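September, late, kitchen table

Bad day with the arm. Writing it down while I still have the order of things straight.

We had the old Vulomitz tower open on the bench again for the drive bay job. The plan was to run the tab release with the new grip settings Aušra Hunt sent over from Brestdale. She had dropped the closing force a fair bit after last week and I thought we'd finally be past the slipping.

First 2 runs were fine. On the third the arm came in low on the approach and the left side of the gripper caught a cable. It didn't stop. The force limit is meant to trip at the wrist and it didn't trip, and I was slow getting to the stop button as I was reading the sheet. By the time I hit it the cable had been pulled tight.

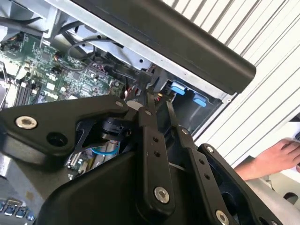
I did the usual after that. Power off at the wall, brakes on, wait, then back the arm up by hand. Checked the plug for that cable and the pins looked straight to me, but I've tagged the board as suspect anyway. No damage to the fingers.

Then I went through the log. The count was at 1,732 cycles, and the wrist sensor is supposed to be zeroed every 3,000, so on paper we were well inside it. But the zero had drifted. With the arm parked and touching nothing it was reading a steady push the wrong way, enough to hide a good tug. So the limit was working, it was just working from a bad number. I'd sooner have found a broken wire.

Zeroed it, tried again at quarter speed, and stayed beside the bench with the stop in reach. 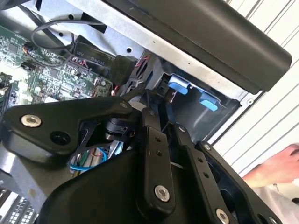 Four slow runs and the reading held. I don't trust it yet. Drift like that doesn't come from nowhere, and my guess is heat in the wrist after lunch, when the sun gets onto that end of the room. Cosov had the same trouble with the Lappalainen unit in the summer and they ended up swapping the sensor.

Rang Aušra around four. She wants the zero checked at the start of every run from now on, and a fault raised if it's off by more than a hair. Fine by me. She also asked where my hand was when it happened. I told her -- on the bench, well clear, but closer than the rule says. She was quiet for a bit and then said to put that in the report as well, so I have.

Tomorrow: borrow the thermometer from stores, log the wrist temperature every half hour, and move the stop button to the near side of the bench. Buy milk.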